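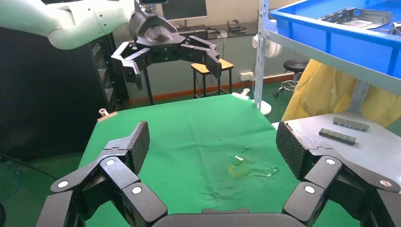
The green table, open day at Stundell.

Stories > Short fiction > Open Day

Last updated 4th September

Nataša Radonjić had parked behind the Zusum depot and walked the rest of the way, so she got to the workshop with dust on her good shoes. A sign on the door said DEMONSTRATION and had an arrow pointing up, which she took to mean straight ahead.

Her son-in-law had talked her into it. He worked at Stundell, in the office, and he thought she should see the hands before she made up her mind about selling the orchard to them. She had picked cherries in Clorkevville since she was 11. She didn't think she needed to see any hands.

"You're early," said the man inside. He was Haris Vidmar, and he had a name tag with his name spelled wrong. "We start at two. You can stand by the table if you like."

She stood by the table. It had a green cloth over it, clamped at one far corner and clipped at the other, the way her mother used to fix the cloth for lunches outside. There was a faint yellowish ring on it.

"Somebody's had their tea on that," she said.

Haris looked. "Could be. I meant to change it."

The two black hands were already over the cloth. She bent down to look at the fingertips. They had a diamond pattern on them, like the grip on the handle of a good pair of secateurs.

"Which one does the picking?" she asked.

"Either. One can hold and the other can take. We've been at it since August, only with plums, because Macaraeg had plums going cheap."

"Plums are easy."

"They weren't easy for us," Haris said. "We went through nearly 1000."

She asked what had happened to them. He said the staff had made jam and that there were jars in the office if she wanted one. She said she had jam.

By two o'clock there were a few others, a couple from the council and a schoolteacher with her nephew. Haris gave his talk. He spoke too quickly and kept one thumb in his pocket. Then he took a cherry out of a bowl, laid it on the cloth and stepped back.

The nearer hand came down slowly. It closed on the cherry, lifted it, and held it there. The nephew clapped. The hand moved over to a saucer Haris was holding out, and opened, and the cherry rolled around the saucer and stopped.

Nataša picked it up. She turned it over and looked at the top.

"You've lost the stem," she said.

"It didn't have one. I pulled them off this morning so it would be simpler."

"Then it won't keep. You pull the stem, it weeps, and you've got 4 days if you're lucky. Nobody will buy that off you." She put the cherry back. "Have you got one with the stem on?"

He went and looked in the fridge. It took him a while. The council people read the poster on the door. When he came back he had a single cherry with a long stem, a bit soft on one side, and he set it down in front of her.

"Show me," he said. "Before I run it. Show me how you'd do it."

She took off her watch and put it in her bag. Then she reached over the cloth, took the stem high up between finger and thumb, and lifted.

"Again," said Haris, and went to find his notebook.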